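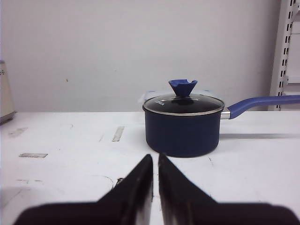

Ezequiel Robles has lifted the lid off the same saucepan 271 times, and he would like it known that his wrists hurt. He works for Zunon, a small company that wants robots to cook breakfast, and his job is to steer a pair of arms through kitchen chores while a computer records every move. Each recording is one example. The plan calls for 1000.

I went to Skarkstead ready to be impressed. What I found was slow, careful labor — closer to data entry than to science fiction. Robles throws out any run where he fumbles, and on a bad day in January he kept only 40.

"If I'm tired, it learns tired," he told me.
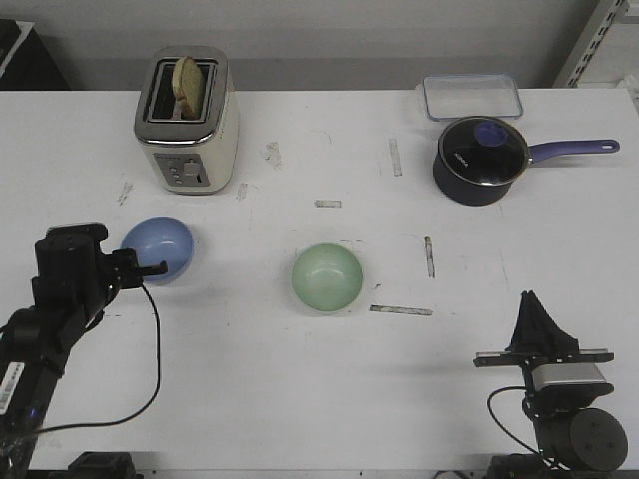
The company says variety will take care of the rest. Move a bowl, shift the pan, record again, and the system should pick up the general idea. Maybe. But every one of those changes takes place on one table, beside one wall, and my own kitchen has a cat in it.

Zunon's rival, Cotier, makes the same promise with fewer examples, and shows even less of its work. I asked both firms how their systems do in a room they have never recorded. Cotier didn't reply. Zunon sent me a figure of 60 percent, with no word on which room, which chore or how many tries. I wrote back to ask, and was told the answer would come with the next release.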